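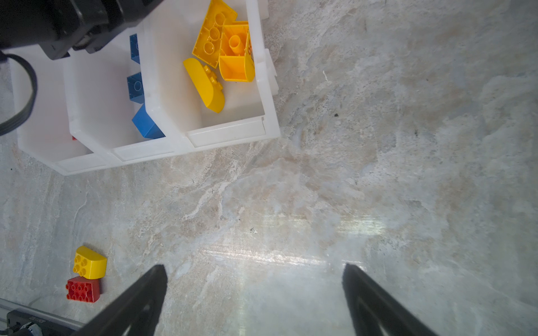

A gripper that stops short of closing and then throws an overload fault usually has one of three problems: a tight cable, a bad zero, or dirt in the finger joint. Ours at Skeltdale did it while sorting bricks by color, and it took us most of a day because we started with the wrong one. The yellow and blue bricks in the bin were easy enough to reach, but a red 2x4 out on the counter next to a yellow one made the arm fault nearly every time it went for it. Check things in the order below.

Before you start

Cut power at the supply, not in the software. Support the arm with one hand, as it will drop when the motors let go. Keep your fingers out of the gripper until the status light is off.

1. Check the cable

Move the arm by hand through its full reach and watch the cable at each joint. It should never pull straight. If it does, loosen the clamp, give it more slack and tighten the clamp again. This was our fault. Andor Vincze found it at the far left of the reach.

2. Reset the zero

Power up with the gripper empty. Open it all the way, then run the zero routine. Our log showed 313 at full open when it should have read 600. Repeat until you get the same reading 3 times in a row.

3. Clean the finger joint

Power off again. Brush out the joint with a dry brush. Do not use oil.

Test

Set the speed to its lowest value and run 5 picks from the spot that caused the fault. Stay by the stop button. If the overload comes back, stop there and replace the gripper motor. Do not raise the current limit to get past it.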